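# Two Days on the Lornby Coast

Most people who visit Lornby come by way of Madigan, 40 miles inland, where the interstate ends and the rental car counters are. The drive takes an hour if you stay on the main road. The older route along the river is slower, but it passes the orchards and the covered bridge at Tokow, and there is a good bakery on the far side that sells out by noon.

Lornby itself is small. The sign at the town line gives the population as 2405, and in September, after the summer renters leave, it feels like less. The harbor is the center of everything. Fishing boats tie up on the north side, and the ferry and the kayak outfits use the south. Parking is free along the seawall after six in the evening.

Start with the lighthouse. It stands at the end of a gravel path a little past the boatyard, and there are 342 steps from the lower gate to the lamp room, counting the ones cut into the rock. The climb is steep near the top and there is no railing on one side until the second landing. On a clear morning you can see both islands and the long sandbar between them. Bring a jacket.

The beach below is rocky and not much good for swimming. Families do better at Prorken Cove, 2 miles south, where the water is shallow and the sand runs well out at low tide. The changing rooms are basic. A snack stand stays open through September, mostly for fries and coffee. 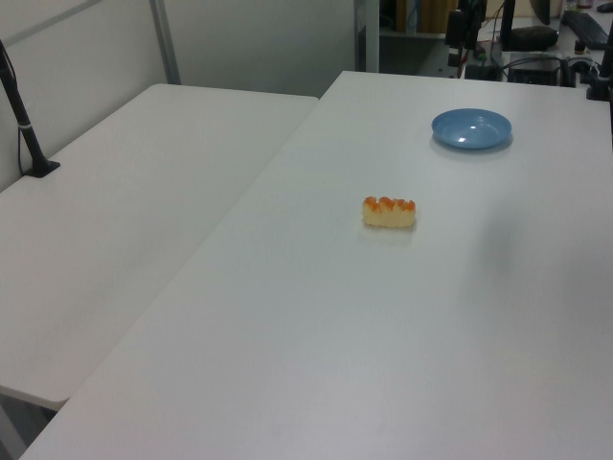 Eating in Lornby is simple and not expensive by coastal standards. The chowder places on the harbor are all fine, and the one with the green awning has the shortest wait. Sushi is newer in town, and the counter near the ferry dock does it well. Children who only know it from a play kitchen, as a pale block with orange lumps on top like the toy one on the white table, may be surprised by how salty real salmon roe is. Order one piece first.

For the second day, take the morning ferry to the larger island — it leaves at 8:15 — and walk the loop trail, a flat four miles through pine woods. The afternoon boat gets back in time for dinner. If the wind is up, the crossing can be rough, and the ferry office posts any changes on a board by the door.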